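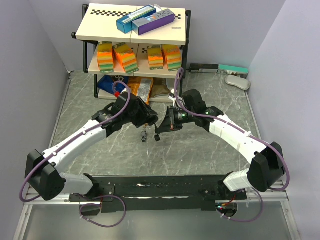

Vorräte trocken und übersichtlich lagern
Hinweise der Haushaltsberatung Hornen

Trockene Lebensmittel sind bei sachgerechter Lagerung über viele Monate verwendbar. Voraussetzung ist ein Lagerort, der kühl, dunkel und gut belüftet ist. Das vorliegende Merkblatt richtet sich an private Haushalte sowie an kleinere Gemeinschaftsküchen und ersetzt die Fassung vom Juli.

Standort
Geeignet sind unbeheizte Nebenräume, Speisekammern und trockene Keller. Die Temperatur sollte 21 Grad auch im Sommer nicht überschreiten. Regale werden mit einer Handbreit Abstand zur Außenwand aufgestellt, damit die Luft zirkulieren kann. In Altbauten mit feuchten Kellerwänden ist von der Lagerung von Mehl, Zucker und Salz im Keller abzusehen.

Offene Regale sind geschlossenen Schränken in der Regel vorzuziehen. Schwere Gebinde gehören auf den untersten Boden, leichte Kartons nach oben. Regale über 155 cm Höhe sind an der Wand zu befestigen, sofern Kinder Zugang zum Raum haben. Die vom Hersteller angegebene Tragfähigkeit gilt je Boden und bei gleichmäßiger Verteilung der Last.

Behälter
Angebrochene Packungen werden umgefüllt oder dicht verschlossen. Bewährt haben sich Gläser mit Gummiring und Bügelverschluss. Eine Packung Haferflocken von 430 g passt in der Regel vollständig in ein Glas mit 2 Litern Inhalt; bei kleineren Gläsern bleibt ein Rest, der zuerst zu verbrauchen ist. Auf jedem Behälter sind Inhalt und Mindesthaltbarkeitsdatum zu vermerken. Kreppband und Bleistift genügen.

Kartons können als Umverpackung stehen bleiben, wenn der Innenbeutel unbeschädigt ist. Wellpappe aus dem Versand sollte hingegen zeitnah entsorgt werden, sie nimmt Feuchtigkeit auf und bietet Schädlingen Unterschlupf.

Ordnung und Verbrauch
Neue Ware wird hinten eingeräumt, ältere nach vorn gezogen. Längliche Packungen, etwa für Teigwaren oder Folien, stellt man mit der Schmalseite nach vorn. So bleibt die Beschriftung lesbar, und die Bodenfläche wird besser ausgenutzt. Reinigungsmittel sind getrennt von Lebensmitteln aufzubewahren, auch in ungeöffneten Packungen.

Reinigung
Die Böden werden zweimal im Jahr vollständig geräumt. Krümel und Mehlstaub sind zunächst abzusaugen - auch in Fugen, Bohrlöchern und an den Auflagen. Danach wird mit Essigwasser feucht gewischt und gründlich getrocknet. Unbehandeltes Holz darf dabei nicht durchnässt werden. Rohre und Pfosten aus Metall sind auf Roststellen zu prüfen.

Schädlingsbefall
Gespinste, verklumptes Mehl oder kleine Falter weisen auf Lebensmittelmotten hin. Befallene Ware ist dicht verpackt über den Hausmüll zu entsorgen. Anschließend werden alle übrigen Vorräte geprüft, ebenso Tierfutter und Tee. Lockstofffallen dienen der Kontrolle, eine Bekämpfung ersetzen sie nicht. Insektensprays haben im Vorratsraum nichts zu suchen.

Rückfragen beantwortet Henryk Krawczyk, Haushaltsberatung Hornen, während der Sprechzeiten. Das Merkblatt »Einfrieren und Auftauen« ist dort ebenfalls erhältlich.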